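Nandcombe Home Forums > Laundry and Fabric Care > Yellow shirts fading along the fold lines

tradewind_11
Joined February
Posts: 134

I have a set of yellow cotton work shirts, 180 g/m2 jersey, bought in one lot. After a year on the shelf, the ones at the bottom of the stack look fine and the ones at the top have pale lines where they were folded. The lines do not wash out. I ran one through a normal cycle with powder and one with liquid, and saw no difference between them. The lines are about as wide as a pencil stroke, and they follow the fold exactly, including the place where I once folded a sleeve in crooked.

The shelf is open and faces a window. Is this light damage, or is it abrasion on the crease? I would like to know before I buy a cabinet with doors.

selvedge
Posts: 679

Light. An open shelf facing a window is enough to do it. The fold edge is the only part of the stack that gets direct exposure, so it fades and the rest stays as dyed. Yellow reactive dyes vary a lot in lightfastness, and a cheap yellow can be two grades below the navy from the same mill.

To test it, cut a strip from a shirt you don't mind losing, cover half with foil, and leave it on the sill. If the bare half shifts toward the color of your fold lines, you have your answer.

mangle_op

I disagree with calling it before the test. Crease abrasion also gives a pale line and it is common in stacked jersey. Each time a shirt is pulled out, the fold edges of the ones next to it rub against each other and against the shelf. Look at the line under a magnifier. If the surface fibers are raised and broken, it is mechanical. If the surface is smooth and the color is lower, it is light.

A crooked fold line doesn't separate the two causes. Both would follow the fold.

selvedge

Agreed on the magnifier. But the original post says the bottom of the stack is fine. The bottom shirts carry the most weight, and if the crease itself were the problem they should be the worst.

mangle_op

The bottom shirts are also the ones that never get moved. Weight alone doesn't abrade anything. It sets the crease harder, and then you need movement to wear it.

linen_press_2

Whichever it is, the storage method can be changed without waiting for the test. I stopped using flat stacks for knits. Current procedure, for those who want it:

Dry fully before folding. Jersey folded slightly damp takes a sharper crease and holds it.
Hold the garment up by the top and let it hang straight before laying it down. Smooth the side seams from the shoulder to the hem.
Lay it face down on a flat surface and fold the sides in past the shoulder seam.
Roll from the hem up. Do not pull the roll tight.
Store on end in a drawer, with the collar side down.

Lay it down on the full surface of a bed if you don't have a table wide enough. A sofa arm or your lap will twist the side seams.

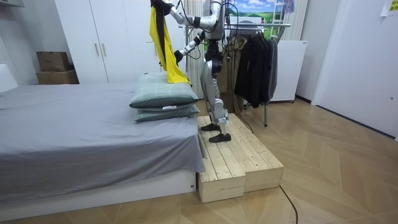 Yellow cloth held up at the bed, hem on the top pillow.

The roll gives you a curve where the flat fold gives you an edge, so there is no single line taking the wear. Drawer depth matters. Mine is a Bautista drawer unit and an adult medium fits standing up with a little clearance.

tradewind_11

Thanks. Magnifier result: the surface is smooth on two of the three shirts I checked. The third has some raised fiber, but that one is older and was worn more. Foil strip is on the sill now.

I have tried rolling. The shirts came out with a wave across the chest that needed ironing. How tight is "not tight"?

linen_press_2

If you can push a finger into the center of the roll, it's loose enough. The wave usually comes from rolling with a layer of air trapped between front and back. Press it flat with your forearm first, from the collar toward the hem.

ironside

Rolling is overrated for anything with a placket or a printed panel. The print cracks across the curve over time, and a placket buckles because the two layers are different lengths once they are rolled. For plain T-shirts, fine. For work shirts with a stiff collar, hang them or fold them over a sheet of tissue.

The tissue is the part people skip. One sheet of unbuffered tissue inside the fold opens up the radius and you get most of the benefit of a roll with a flat stack. It costs very little and can be reused until it goes soft.

mangle_op

Seconded on tissue. I don't agree on hanging jersey. At 180 g/m2 it will grow at the shoulder and you will get hanger points. Wovens only.

ironside

With a wide hanger I have not seen hanger points at that weight. With a wire hanger, yes.

linen_press_2

Collars I leave out of the roll entirely. The last few inches stay flat on top. As for handling, the same rule applies before folding or rolling: one hand at the top, one lower down, let the length hang, then lower it.

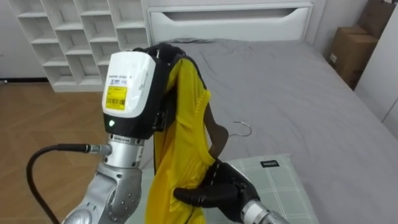

Nandcombe Fabric Care Group

selvedge

Back to the color question. If the foil strip confirms light, doors on the shelf will fix it and the fold method becomes secondary. A curtain film also helps, but check what it claims to block. Many films cut UV and pass most of the visible range, and a yellow dye absorbs blue light in the visible range. You would slow the fading but you would not stop it.

Moving the stack to an inside wall is free. I would do that first.

tradewind_11

Strip result, posted July 17, 2024. The bare half is visibly paler than the foil half. It is not as pale as the fold lines, but the sill had it for far less time than the shelf did. I am calling it light for the two smooth shirts and leaving the third one open.

I ordered the Nostov cabinet with solid doors, 11 inches deep inside. The stack will go in flat, with tissue, collars alternating left and right so it stays level.

mangle_op

Reasonable. I would still check the third shirt against one that was worn as often and kept in the dark. A bare strip on a sill tells you the dye fades. It doesn't tell you that every pale line in the stack came from fading.

selvedge

He said he was leaving it open.

mangle_op

I saw that. The comment was for anyone else who finds the thread.

ironside

Does anyone have a source for unbuffered tissue in large sheets? Tradar used to list it and the page is gone.

linen_press_2

Look under archival supplies, not gift wrap. Buffered is fine for cotton if that is all they have. Keep it away from wool and silk.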